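Sornthorpe Laundry Cell, Set-up Guide
Section 4: Cloth pick-up and first fold

3/3/18
Shona Costigan

Read section 3 first. If the arm hasn't been homed, stop and go back. Everything below assumes both fingers are fitted and the wrist camera is plugged in.

Quick word on what to expect. People ask can it do the washing yet. Bits of it. It will pick up a thin cloth and lay it down again on a good day. Flat folds, mostly yes. Sorting a mixed heap, no. Socks, no. Shirts with buttons, please don't, we are not there. Plan your shift around a person doing the sorting and the arm doing the dull middle part.

4.1 Before you start

1. Arm power OFF. Red switch down.
2. Wipe both finger tips. Dry cloth only, no spray. Lint on the tips is the commonest cause of a missed pinch.
3. Pull everything out of reach of the arm that isn't part of the job. Cables too.
4. Take one item from the heap and put it on the table by hand. One. Two cloths stuck together will read as one thick cloth and you'll get error 802.
5. Shake it loose but don't smooth it out. The pick-up looks for a raised fold and a dead flat sheet gives it nothing to grab.

CAUTION: fingers close without a warning beep on this version. Hands clear before you press go.

4.2 Pick-up

1. Arm power ON. Wait for the steady light.
2. On the panel choose CLOTH, then THIN. Use THICK for towels only.
3. Press LOOK. Arm comes down and stops short of the cloth. Check the live view. You want a fold of fabric lying between the two tips.
4. No fold between the tips? Press BACK, nudge the cloth by hand, LOOK again. Quicker than letting it hunt.
5. Press PINCH.
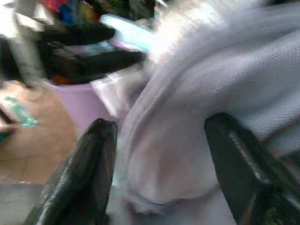
6. Watch the lift at slow speed for the first few goes. If the cloth slides, raise the grip by one step and try again. Going straight to the top setting marks fine weaves, and you will be the one explaining it.
7. If it holds, press LAY. Arm drags the cloth away from you and lets go.

NOTE: pale cloth under a strong lamp washes out in the live view and the arm loses the edge. Turn the lamp aside or drop the camera brightness a notch. Dark things have the opposite trouble, one black garment on another is just a blob to it. Maëlle Doucette ran the Leclerc trial through August and ended up picking all the darks out by hand. Still the advice.

NOTE: a bit of blur in the live view while the arm moves is normal. Blur when the arm is still means a loose camera bracket, see section 7.

4.3 First fold

1. Cloth laid, long side facing you. If it landed skewed, straighten it yourself. The arm wont.
2. Press FOLD 1. Fingers take the near edge and carry it over.
3. Check the corners. A hand's width out is within what we accept for now. More than that, press UNDO and re-lay.
4. FOLD 2 is there on the panel but leave it. It works on the Gornus test squares and not much else.

CAUTION: never reach in to fix a corner between FOLD 1 and the steady light coming back. Use PAUSE. Pause holds the arm where it is, it does not open the fingers.

4.4 If it goes wrong

Error 802: too thick. Usually two items. Separate, start from 4.1 step 4.
Fingers close on nothing: fold too low. Bunch the cloth up a little.
Cloth lifts then drops: tips dirty or grip too low. Clean first, then grip.
Arm stops halfway, no error: cable snagged, nearly always. Power off before you go looking.
Same fault three times running: write down the panel setting and the type of cloth, then ring Terkell support. They will ask for both.

4.5 Care

Change the finger pads every 4,000 pinches. Counter is under SETTINGS, second page. Change both pads togther even if only one looks worn, or the pinch pulls to one side. Reset the counter afterwards. Re-home the arm (section 3) before the next cloth.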